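Bins, bags and the end of the day – speaker notes, Derlow office talk

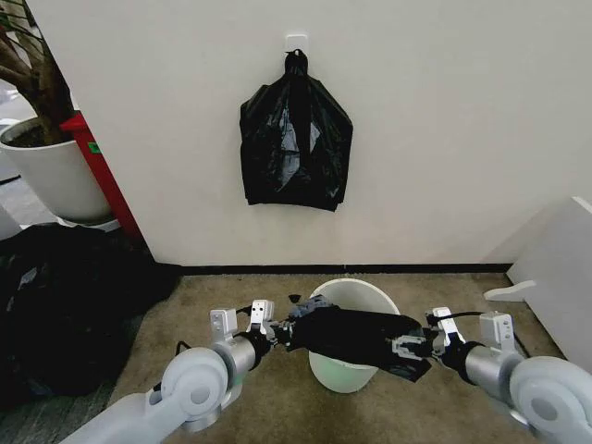 Where should the spare bin bags live? As near to the bin as you can get them, at a height you can reach without bending.

Right. Say hello, phones off, fire door is at the back. 20 mins max then tea.

SLIDE 1 – why a talk on bins
Get the groan out of the way early. Everyone thinks it's beneath them. Then give the numbers.
Derlow building: 1,123 liners used between September and now. Bought 500 at a time. Ran out twice all the same. Why? Bags in the wrong place, people grabbing a handful, leaving the rest on the floor.
Pause. Let them think about their own floor.

SLIDE 2 – hook on the wall
Small white stick-on hook, white wall, black bag hung by its handles. Bin on the carpet straight below. Cheap. Takes a minute to put up.
Stress: hook goes over the bin, not over by the door.
Wipe the wall first, let it dry, press hard, leave it overnight before hanging anything. People skip the overnight bit and then moan about the hooks.
Not for full bags! Full bag goes straight out. Say this twice.

SLIDE 3 – the heap
Big pile of black bags in the corner, on the carpet. Ask for hands up, who has one of these at work. (Disholm lot all put their hands up last time.)
Problems with a heap –
can't tell new from used
slides about, someone treads on it
cleaner doesn't know if it's rubbish, so takes the lot
Also heap + plant pot + anything red on the wall side = you stop seeing what's there. If you have an extinguisher, keep the floor in front of it clear. Don't get dragged into fire regs, point them to their own fire person.

SLIDE 4 – folding
DEMO. Need: one new bag, one small bin, flat table.
Lay bag flat, push air out from the bottom up. Fold long ways twice. Then roll or fold from the bottom, handles last so they stick out. Drop in basket or hang by handles.
Do it slow. Then do it again at normal speed. Then get three people up, have a go.
Don't race them, last time it got silly and we lost ten mins.

SLIDE 5 – lining a small bin
Bag too big for bin is the usual moan. Small round bin, huge bag, looks awful and slips in.
Fix: gather the extra at the back, twist, tuck under the rim. Or knot it. Knot is quicker, twist is neater.
Handles outside, always.
Push a fist down to the bottom so the air gets out, otherwise it balloons up and the first cup sits on top.
Two spares flat under the liner – old trick, still good. Only two. More and the bin gets shallow.

SLIDE 6 – carpet
Bins on carpet. Drips. Tea bags are the worst by miles.
Tea bags and food in the kitchen bin only, paper and dry stuff at the desk. Put a label on, nobody reads a poster.
If it does leak: blot, dont rub. Cold water, white cloth. Tell someone the same day.
Lift the bin when you hoover. Ring marks on beige take ages to come out, ask Praser House.

SLIDE 7 – plants
Quick one. People tip cold coffee in the pots and use them as bins. Saucer under the pot is for water. Pick the wrappers out, check the saucer on a Friday.
Skip this if running late.

SLIDE 8 – money
200 hooks, enough for every Derlow and Disholm room plus spares. Order form going round, back to the Oyelaran desk please. Include your room number this time, 19 forms came back without one.
Liners now come out of the floor budget not the room budget – someone will ask. Answer: from January.

QUESTIONS, likely ones
Will the hook mark the paint? Might do on fresh paint. Wait a few weeks after decorating.
Can we have pedal bins? Kitchens yes, desks no.
Who empties on the weekend? Check rota, not me.
Can we use thinner bags? Tried, they split. Bring the split one to show.

Before I go – pick up demo bags, count of forms, take the spare bin back upstairs. Bring tape nxt time, the flipchart wouldn't stay put.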